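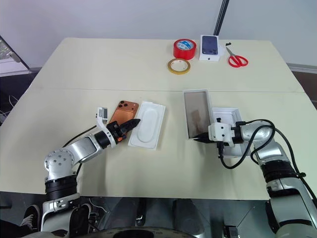
Repacking returned phones for resale, a thread. Most of what goes wrong happens with the box, long before anyone tests a battery. Layout first. Box, scissors and both tapes at the back of the table, phone and tray at the front. The phone goes face-down beside the white moulded tray, camera side up, and the two get compared before anything is closed.

2/ The tray matters more than people think. The raised oval in the middle takes the load when a parcel is dropped on its face. If the oval is creased, bin the tray. A creased one will not spring back, whatever the listing for the spare says.

3/ Spares: I use Sostik for trays and Oltura for outer cartons. Sostik trays cost 75p each in packs of 11. Oltura changed its carton board in December and the new one scuffs more easily — fine for storage, poor for gifts.
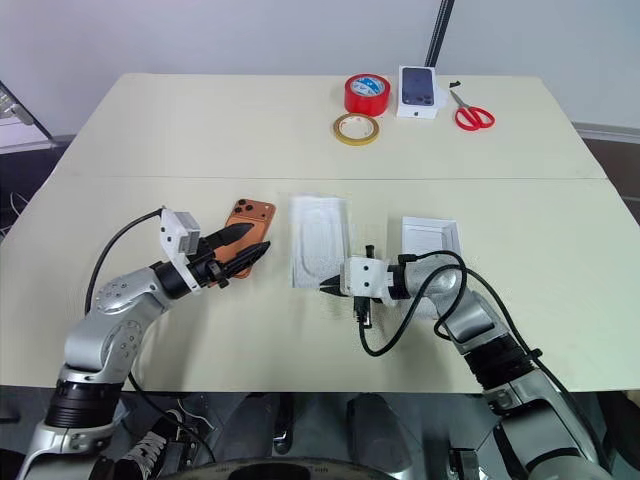 4/ Tape. Masking tape for anything that touches a retail box, coloured tape for the outer carton only. Coloured tape lifts the print off a lid and you will not get it back on.

5/ Cut tape with scissors. Torn ends curl within a day and collect fluff. Wipe the blades when they start to drag.

6/ I keep a log. 275 phones repacked up to 05/10/2025, of which 136 needed a new tray. Shehu grading counts a cracked tray as a full grade down, Jutum ignores it. Check which one your buyer works to.

7/ Screen protectors are a separate job. Keep them flat and in their frames until the phone has been cleaned. Smudges on the outside wipe off. Dust underneath means starting again with a new one.
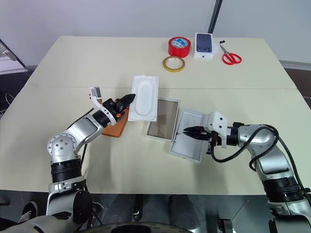
Tray on the left, screen protector in its white frame beside it, printed sheet in the second frame.

8/ Read the printed sheet before peeling anything. Layer order varies between makers and the tabs are not always numbered.

9/ Cases go in the carton, outside the retail box. Forcing one under the lid bows it. Next thread is on labels.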